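Towel drive closes at 37 boxes

March 20, 2024

Well, we did it! The towel and blanket drive I kept going on about in February wrapped up last night at the Kovero hall, and we filled 37 boxes -- up from 12 last year. Asabe Uzor drove 11 of them over to the Idahosa shelter herself.
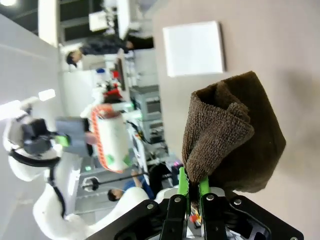

Issue 5

Brown towels are always welcome, by the way (they hide everything, dog owners know). I'm already thinking about the fall drive, so please hang on to your old bath sheets for me!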